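Student project report, second year vehicle systems module
Group: Desmond Park, Shaimaa Belkadi
Submitted: Mon 25 May

# Belt routing and seat-back contact in rear-facing and forward-facing child seats

## 1. Scope

The project looked at how the geometry of a car's rear bench affects the fit of a belted child seat. Crash performance was outside the scope, as was any comparison between child seat makers. The work was limited to static fit: the angle of the base, the length of belt used, the position of the buckle relative to the belt path, and the sideways movement of the seat at the belt path after fitting.

We were given access to a rear bench on a steel frame, taken from a Lerden five-door hatchback, with its original belts and anchor points. The frame holds the bench at the height and angle given in the body drawings. The front seats are represented by two flat boards on rails, which can be moved forwards and backwards. Two child seats were used, both bought second-hand with the instruction books: a Drollier rear-facing shell and a Drollier forward-facing seat with a five-point harness. Both can be fitted with an adult lap and diagonal belt. Lower anchor fittings were not studied, as the bench has them in the outer places only and we wanted results for the centre place as well.

## 2. Background

A belted child seat is held by tension in the adult belt. The belt passes through slots in the shell, and the seat is pressed down and back into the cushion while the slack is taken out. The result depends on three things that the person fitting the seat cannot change: the shape of the cushion, the place where the buckle stalk comes out of it, and the position of the upper belt outlet.

The buckle stalk is the most common source of trouble. If the stalk is long, the buckle can come to rest against the edge of the belt slot. The metal body of the buckle is then loaded in bending, and the belt cannot pull in a straight line. This is usually called buckle crunch. The instruction books for both seats warn against it and show it in a drawing, but give no limit in millimetres.

Cushion shape matters for the rear-facing shell in particular. A cushion with a deep rear pocket tips the shell back and makes the child lie flatter. A firm, flat cushion does the opposite. The shell has a coloured level line moulded into the side, and the books ask for this line to be parallel with the ground when the car is on a level surface.

## 3. Method

### 3.1 Fitting procedure

Each seat was fitted in the left, centre and right places. One of us fitted the seat and the other measured. The fitter was not told the readings until the set was complete. The steps were the same each time:

1. Belt fully retracted, head restraint in the position given in the book.
2. Seat placed on the cushion, centred on the stitched seam of that place.
3. Lap section threaded and buckled.
4. Diagonal section threaded.
5. Seat pressed down with a 100 N load applied through a flat board.
6. Slack removed by hand from the lap section first, then the diagonal.
7. Load removed, readings taken.

The 100 N load was chosen because it can be repeated with a spring balance and one hand. It is well below what an adult can apply by kneeling in the seat, which some books recommend. Our movement readings should therefore be read as a comparison between places and not as the best fit that could be reached.

### 3.2 Measurements

Base angle was taken with a digital level on the machined block we glued to each shell. Belt length was taken from a tape marked directly on the webbing in tailor's chalk. Sideways movement was taken at the belt path with a dial gauge on a magnetic stand, with the seat pulled first to one side and then to the other by the spring balance.

Buckle position was harder. The gap between the buckle and the slot is often hidden by the shell, and a steel rule could not be held square to it. We used a set of plastic feeler strips and recorded the thickest strip that would pass. Where no strip would pass, the reading was entered as contact.

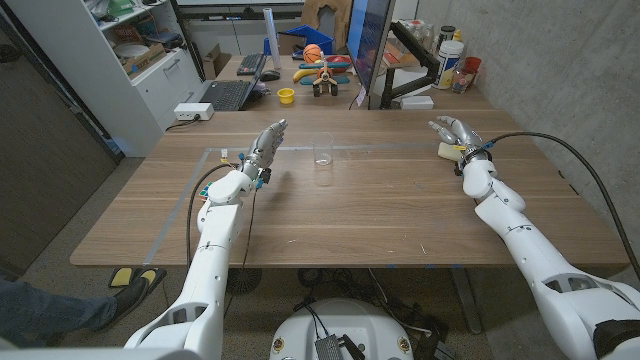
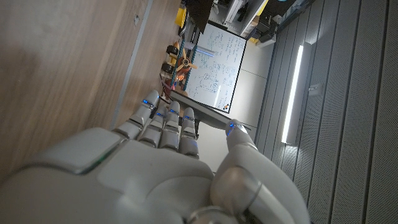

### 3.3 Data handling

Readings were entered by hand in a ruled notebook and copied to a spreadsheet at the end of each session. The copy was checked line by line by the person who had not typed it. The bench frame is listed in the department's equipment register as item 2612, and the same number is used as the prefix for all our data files.

One full set was thrown out. The rear right belt had been threaded with a half twist behind the shell, and this was only noticed when the belt was taken out. The set was repeated from step 1.

## 4. Results

### 4.1 Rear-facing shell

The level line could be brought parallel with the ground in both outer places without packing. In the centre place it could not. The centre cushion on this bench is raised and slightly domed, and the shell rocked on it from side to side before the belt was tightened. After tightening, the rocking stopped but the shell sat too upright.

The front seat board had to be moved forwards further for the left place than for the right. The two places should be mirror images. On inspection the left cushion foam was softer near the outer edge, most likely from use, and this let the shell settle at a slightly different angle. We did not correct for it, as worn foam is a normal condition in a family car.

Belt length was close to its limit in the centre. With the belt fully drawn out there was enough webbing left to buckle the seat, but it had to be held by a second person while the shell was moved into position. A single person working through an open rear door would find this difficult.

### 4.2 Forward-facing seat

The forward-facing seat gave the more consistent results. Its base is wider and bridges the pockets in the outer cushions, so the foam has less effect on the angle. Contact with the seat back was good in all places once the head restraint had been removed. With the head restraint left in its lowest position, it pushed on the top of the child seat and left a gap behind it which could be closed only by loading the seat well beyond our 100 N.

Buckle contact was found in the left place only. The stalk there is stiffer than the other two and does not lean inwards when the lap section is tightened. The buckle came up against the lower edge of the slot on every fitting. Moving the seat 3 mm towards the door cleared it, but the seat was then off the centre seam and the diagonal belt no longer ran cleanly through its guide.

### 4.3 Summary by place

| Place | Rear-facing shell | Forward-facing seat |
|---|---|---|
| Left | Level line correct, front seat forwards | Buckle contact |
| Centre | Too upright, belt length marginal | Acceptable |
| Right | Level line correct | Acceptable |

## 5. Discussion

The right place was the only one that took both seats without a fault. This agrees with the general advice in the Lerden handbook, which lists all the rear places as suitable for belted seats but adds a note on buckle position for the left.

The handbook does not mention the dome in the centre cushion. A rolled towel under the front edge is allowed by the Drollier book for the rear-facing shell, and we tried this after the main tests. It made the angle worse, as the shell was already too upright. The book assumes the more usual fault, where the cushion tips the child too far upright because of a deep pocket at the back of a rear-facing base, and the drawing shows only that case.

> Note added after review: the sentence above has the pocket the wrong way round for our bench. See section 2. A deep rear pocket tips the shell back. The towel result stands as recorded. – S.B.

We had planned to repeat the forward-facing tests with a locking clip supplied by Liteck. The clip arrived in November, but its instructions restrict it to belts without a switchable retractor, and the belts on this bench are switchable. It was not used.

The feeler strips were the weakest part of the method. They bend, and the reading depends on how hard they are pushed. Two strips of neighbouring thickness could both be made to pass on some fittings. A better approach is given in the El Ouafi workshop notes, where soft putty is pressed into the gap and measured after removal. We read these too late to change the procedure.

## 6. Limits of the work

Only one bench was tested, and it came from a used car. The seats were fitted empty. A child's weight would press the cushion further and would probably improve the angle of the rear-facing shell in the centre place, but we had no suitable dummy. The bench was at room temperature throughout. Foam stiffness changes in the cold, and a car parked outside in winter may give different readings.

Both fitters became quicker and more even with practice. The order of the places was not varied, so some of the improvement from left to right may be due to practice and not to the bench.

## 7. Further work

The order of fitting should be changed between sets. The putty method should replace the strips. It would also be useful to fit the same two seats to a bench with recessed buckles, where the stalk is replaced by a fixed housing in the cushion, as this type removes the crunch problem but makes the buckle harder to reach.

The glued blocks have been left on both shells for the next group. The dial gauge has gone back to the metrology store and will need to be booked again.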